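In defence of the draining rack
By Hajnalka Antal
April

My sister has just had her kitchen done and there's no draining rack in it. There's no draining board either, only a long grey worktop with a hole for the sink, and when I asked where the wet things go she opened the dishwasher at me like a conjuror. Very nice. Then we had tea and toast, and she washed the two plates by hand and stood there holding them.

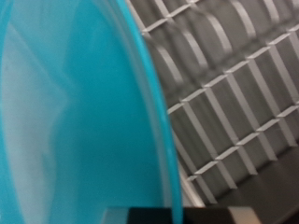 I think a rack is the most useful thing you can own in a kitchen, and I'll go further - I think it should stay out all day. People treat it like a mop, something to be whisked away before visitors see. But a plate wants air on both sides. Lay a blue plastic one flat on a worktop and water sits under that moulded rim for hours, whereas next to a bit of open wire grid it has a fighting chance. My gran stacked hers face down on newspaper and we all ate our dinners off faint football results.

Then there's the tea towel lot. Jenő Szalai, who I shared a flat with in Winton, dried every single item the second it left the water, with the same towel, all week. By the end of the week that towel was wetter than the dishes! I'm not against towels (I own far too many) but I like them underneath things, soaking up drips, with a mug parked on top.
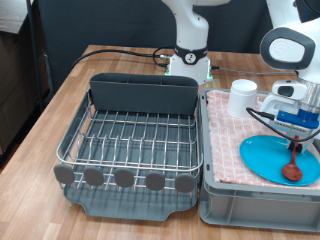 And that brings me to money, because the shops have noticed that some of us still wash up. The Trestosetti catalogue had one rack at 200 pounds and another, with a sort of brass gallery round it, at 400. For a thing that holds wet plates! Mine was bought in a closing-down sale and has outlived two kettles and a cooker. All I ask for is slots that hold a plate up, a tray underneath and somewhere at the back for the spoons. Wooden spoons go in handle up or handle down depending on who you were raised by, and I won't be drawn on it. 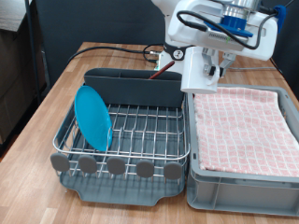

TRIMMONT, April

I wrote the first half of this at home and I'm finishing it in a rented cottage, where the cupboard holds 6 wine glasses, a fondue set and no rack whatsoever. We've been leaning plates against the toaster. My brother-in-law says it's fine. It isn't fine, one of them rolled.

So if you're planning a kitchen, please leave room by the sink for something ugly and handy. You can hide the bread bin instead.

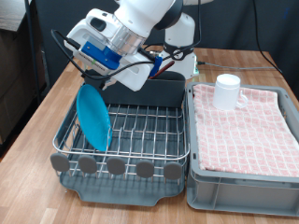
Comments

Mazza
Handle up. Always handle up.

platespinner818
My rack lives in the bath when my mother-in-law comes. I feel seen.

Jenő Szalai
It was a very good towel.

More from Home
Do you need a second washing-up bowl?
The drawer with the string in it
Wooden tables and how I ruined mine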